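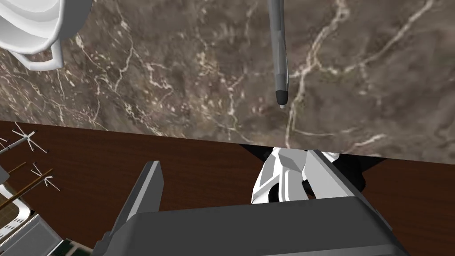
Simulation was the last line on the equipment budget at Gokimance, and it was nearly cut. The company runs contract kitchens, and it had set aside money for six robot arms to handle cups and utensils after service. The planning team wanted a rendered kitchen first, so that grippers could be tried on a screen before anyone signed for hardware. A white mug on a marble counter, with a gray utensil lying a short way off, is the sort of layout the planners asked for. It is a small problem, and it decides a good deal about what to buy: how wide the fingers must open, how much room the wrist needs near the edge of a counter, and where the camera should go.

The first quote, from an integrator called Trisidden, covered the arms, mounts and one type of two-finger gripper. It left out spare fingers, floor work and staff training. Those items came back in a second quote, which was 20 percent higher. Gokimance had budgeted for the first.

This is common. Buyers tend to compare the price of the arm, because that is the number on the front page. The arm is often less than half of the final bill. Power, guarding, software licenses and service visits make up much of the rest, and several of them return every year.

The company's answer was to slow down. It split the purchase in two, with two arms in the first stage and four in the second. Payment for the second stage depends on a list of 102 handling tests, run in simulation and then repeated on the real counter. Mugs are on the list, and so are ladles, trays and thin sticks.

A competing bid from Chrysikopoulos offered leased arms with service included. The monthly cost was higher, but the contract could be ended with 30 days' notice. Gokimance turned it down for its main site and is still considering it for a smaller kitchen, where the menu changes often and the layout may not last.

Software was a separate argument. Skullitus, the simulation package the team chose, is licensed by the seat. The planners asked for five seats and got two. They now book time on it, and the wait is about a week. One planner's note in the budget file asks for a third seat in November, when the next round of spending opens.

Floor drawings for the main site are finished. The electrical work has been priced but not ordered, and the first two arms will not be delivered until it is done.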